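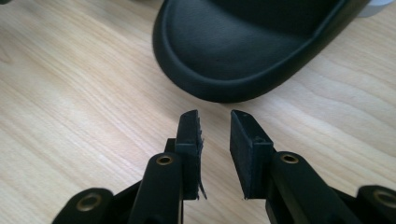 Wed 25 March

Quick one, on my break, thumbs only. People keep asking me how the robot thing at work is going so I'm putting it all in one place and then I can just send the link.

Short version: still employed. Tired. Some of it's good.

Longer version. For anyone new, I work returns at Sowerby. Stuff comes back, we check it, wipe it, bag it, send it on. That was the job for six years. Then in December we got told half of the benches were going over to "assisted handling" and some of us would be moved to teaching. Teaching meaning you pick things up with a gripper in your hand, all shift, and the arms at the far end learn from it. You squeeze, it closes. You let go, it opens. Repeat until lunch.

I figured I'd hate it. I hated it for two weeks. Wrist mostly. You hold the thing out in front of you and your hand wants to just reach past it and grab the item like a normal person. I caught myself using my left hand to help so many times. Not allowed, wrecks the take.

What nobody upstairs seemed to plan for was how slow we'd be. By hand I can clear a bin without thinking. With the gripper every single item is a little project. Where do the fingers go, does it slide, does it tip. Soft things are fine. Anything low and rounded is a pain, you come in at it and there's nothing to get hold of. Come in from the side, go lower than you think, close slow. I say that to all the new people now and they all look at me like I'm nuts, then on day three they're saying it to each other.

Numbers, for those who like numbers. Our bench did 2628 good takes in the first month and 2748 in the second. So it went up by not very much, and we'd been at it every day. Surachet Jitpraphai, who runs our side of the floor, put both up on the whiteboard and somebody drew a snail next to them. It's still there. He left it up, which I respect.

The pads. Oh man the pads. The padding on the fingers wears out and then it peels, and when it peels things catch on it. You're supposed to put in a ticket with Posteck and wait. Or you can do what we all do, which is keep going until it really bugs you. I've put in a ticket. I have put in several. There's a bag of 20 spares in a locked drawer and the person with the key works nights, so that's where we are with the future of work.

OK the part people really ask about. Did anybody lose their job. No layoffs on our floor so far. But two people left when the benches changed and they didn't get replaced, and I don't think that's nothing. The overtime's gone too. I used to count on the extra Saturday and now there isn't one. Nobody sat us down to talk about that, it just stopped showing up on the rota. If I'm adding up what changed for me, money-wise, that's the big one. Bigger than the wrist.

And it's quieter. On the old benches you could talk the whole shift, hands did the work by themselves. Teaching you have to watch what you're doing. I'll go an hour without saying a word and then notice my jaw hurts. Been trying to get a radio. Surachet says he'll ask. He has been saying that since December.

Good stuff, becuase there is some. My back's better. No lifting the big totes, that's all on the conveyor now. I'm home and I can bend down to get the dog's bowl without making the noise. And the teaching pay is slightly up per hour, which doesn't cover the Saturdays but ok. Also I kind of like being good at it? Didn't expect that. There's a knack, same as any job, and when the new folks get stuck they come find me.

What I'd want if anybody was asking: switch us every two hours, half gripper and half regular bench. Give the day shift a key to the drawer. Tell us straight what happens once the arms don't need teaching any more. I've asked that last one twice, once in the big meeting, and got a lot of words back. I'm going to ask agian in the next one.

Break's over, gotta go. Will fix typos later, probably.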